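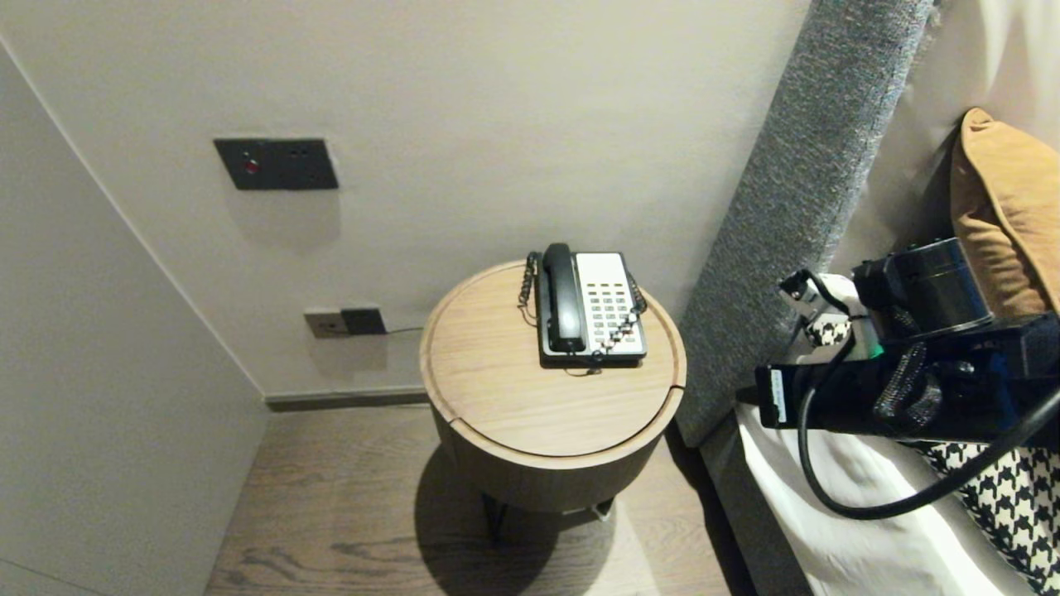 About us
Bekon Automation Practice

By Wakana Arai, standards lead
16/03/2019

Print this page | E-mail this page

Bekon writes and maintains working rules for mobile robots used in furnished rooms: hotels, serviced apartments, residential care and student housing. We do not build or sell robots. Clients engage us to set operating limits, train their staff and audit the result.

The company was formed by Archana Tripathi and Magdy Berrada after the two had worked on machine guarding for packaging lines. Industrial guarding assumes a fence. A bedroom has no fence, and its furniture is moved by whoever slept there last. Most of our rules deal with that difference.

What we publish

Our main document is the Galley Code, now in edition 4. It is issued to clients as a controlled copy and reviewed every July. The code contains 73 clauses under the headings of approach, contact, cables, soft furnishings, stored items, interruption and records. A clause is mandatory where it uses "shall" and advisory where it uses "should". Operators may depart from an advisory clause if the reason is written in the room log before work starts.

Extracts from the cable and furnishing clauses:

Corded equipment on a bedside table shall be treated as attached to the building. A desk telephone is not to be lifted, turned or slid unless the task sheet names it.

Coiled handset cords shall be given the same clearance as the telephone itself. A cord hanging over the edge of a table is measured from its lowest point.

The robot's own cables shall be checked before the arm extends over a bed. Slack lying on bedding is recorded, and the arm's travel is limited to suit.

Patterned throws and loose cushions should be removed from the working area or marked on the room plan. High-contrast checks can upset depth estimates on some sensors.

Wall switches and socket plates shall be entered on the plan by position and colour. Pale plates on pale walls are easily missed by both machine and operator.

Where a table has a lid or removable top, the top shall not be used as a bearing surface for the gripper.

How we work

An engagement has 2 stages. In the first, our staff visit the site, record the room types and draft a local schedule to sit beneath the code. In the second, we return unannounced and observe ordinary work against that schedule. Findings are graded as conforming, minor or stop. A stop finding suspends the task in that room type until a corrected procedure has been signed by the site supervisor.

Iqra Arain manages audits. Sewwandi Sarkar runs operator training and keeps the incident register, which holds 3,000 entries, most of them near misses reported by the operators. Entries are stripped of guest and resident details before they reach us.

Our training rooms are at the Abubakari Centre. Room data is held in Miltov, our in-house records system, and clients can request an export of their own entries at any time.

Independence

Bekon accepts no commission from equipment suppliers. Staff who have worked for a supplier do not audit sites using that supplier's machines. Requests to interpret a clause are answered in writing and the answer is circulated to all holders of the code.

Contact | Copyright Bekon Automation Practice | Back to top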